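Docs Home Hardware Teaching Playback Export Support

Search the manual... Go Clear

Buvo Teach Station Setup Guide
Section 6: Recording the Lid Task

6.1 Scope

Section 6 covers recording demonstrations of the steamer lid task by remote control and by hand guiding. It assumes that the arm is mounted, the cameras are calibrated, and the Kirport recorder is connected as described in Section 4. Joint limits and the emergency stop must be tested before any step in this section is started.

A single recording is called a take. A group of takes made with the same objects and the same camera positions is called a set. The recorder writes one folder per set.

6.2 Preparing the table

1. Clear the tabletop and wipe it with a dry cloth.

2. Place the pot within the arm's working area with its two loop handles to the left and right. Leave room behind it for the other items.

3. Seat the steamer in the pot. Press down on the yellow rim until the steamer sits level. A tilted steamer changes the approach angle and makes the set unusable.

4. Place the produce behind the pot. The standard layout has the banana and the red pepper on the left and the round item on the right, near the right handle.

5. Check that the hanging cable stays clear of the pot handles through the full range of wrist motion.

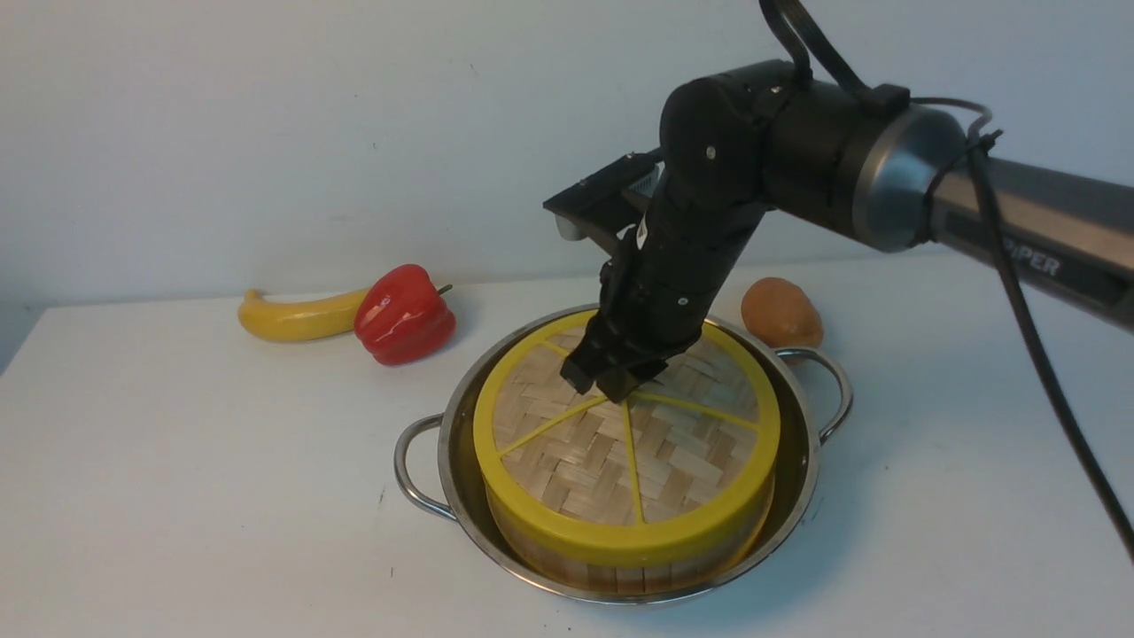
The produce is not handled in this task. It stays in the layout so that the trained policy learns to ignore it. Do not swap or remove items partway through a set. To record with a different layout, close the set and open a new one.

CAUTION: Keep both hands out of the working area while the arm is enabled. The gripper closes at full force if the link to the hand controller drops and the hold setting is off.

6.3 Recorder settings

Open the Session page in Kirport and enter the following:

Control source: Remote (leader arm) or Hand guide
Cameras: Head, Wrist
Take limit: 130 seconds
Gripper force: 67 percent
Hold on link loss: On
Arm port: 3903

Port numbers are typed without a comma. If the Session page reports "3,903" in the status line, the number format is set by the computer's region and can be ignored.

NOTE: Firmware supplied with the Breathnach controller resets gripper force to its default at each power cycle. Read the value back before the first take of a session.

6.4 Recording by remote control

1. Hold the leader arm in its rest pose and press Align. Wait until the status light is steady.

2. Press Record.

3. Bring the gripper over the steamer at moderate speed. Slow down once the fingers are above the lid.

4. Turn the wrist so that the fingers point down and the knob at the meeting point of the spokes lies between them. Small corrections are acceptable and should be left in the take.

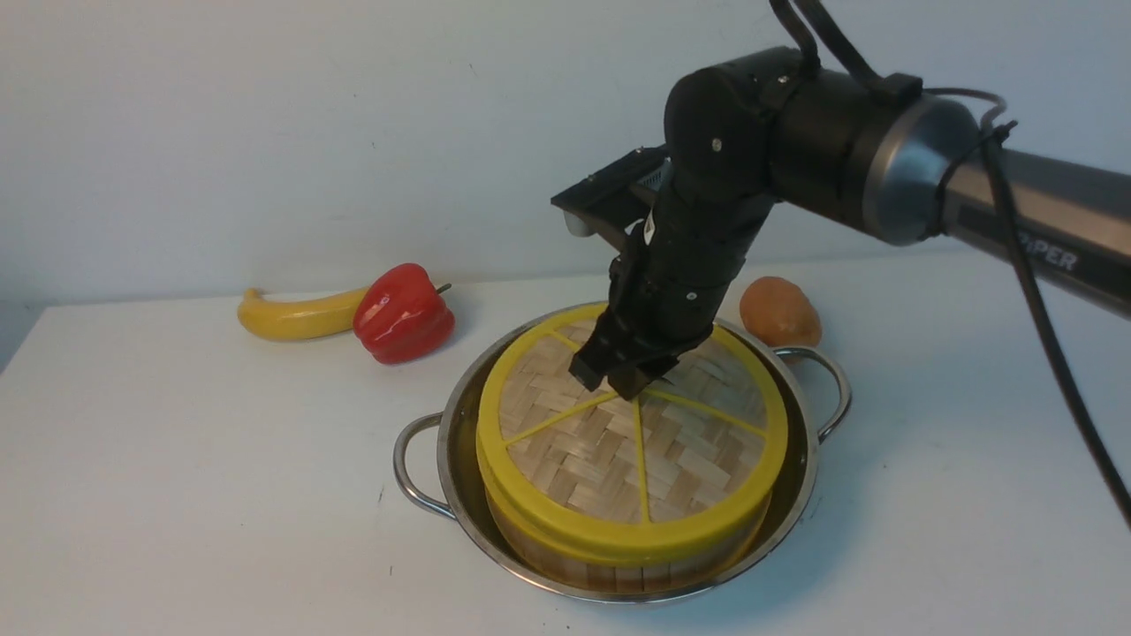
5. Lower the gripper until the fingers are on either side of the knob. Stop before the tips press into the weave.

6. Close the gripper. Pause for one second so that the grip can be identified in the data.

7. Raise the lid straight up until it clears the rim. Move it to the side and set it down flat.

8. Open the gripper, back away, and press Stop.

Mark the take Keep or Reject at once. Reject any take in which the steamer turned in the pot or the lid was dragged across the rim.

6.5 Checking alignment in the wrist view

The head view is useful for the approach but does not show finger depth well. For the last part of the descent, use the wrist view. The hub should sit between the two fingers, with the lower spoke running down through the gap. 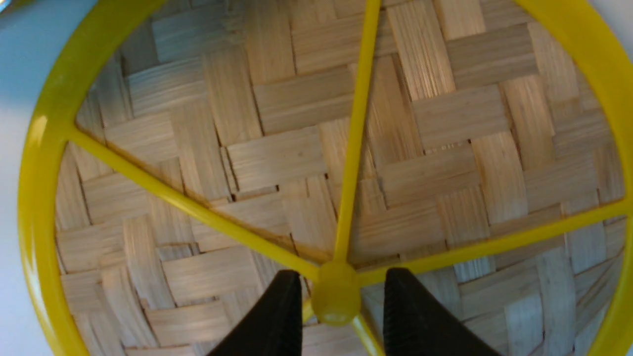
If one finger covers the hub, raise the gripper, correct sideways, and descend again. Do not slide the fingers across the lid. The spokes are thin and a sideways push can shift the whole steamer.

Glare on the rim is normal. If the weave between the spokes appears washed out over a wide area, lower the exposure on the Cameras page and start a new set. Exposure must be the same for every take in a set.

6.6 Recording by hand guiding

1. Set the control source to Hand guide. The arm goes slack under gravity support.

2. Grip the arm at the wrist housing. Do not pull on the camera bracket or on the cables.

3. Press Record and carry out steps 3 through 8 of 6.4, using the foot switch to close and open the gripper.

4. Keep the other arm and the head out of both camera views where possible.

Hand-guided takes are stored with a separate tag. Do not mix them with remote takes in one set unless the export profile is set to Gevstead Combined.

6.7 Closing the set

Press Close Set and wait for the file check. The recorder accepts up to 1,000 takes per set. Takes that fail the check are moved to the Hold folder and can be opened from the Review page. See Section 7 for trimming and export.

Was this page helpful? Yes (14) No (3) Comments (2) Share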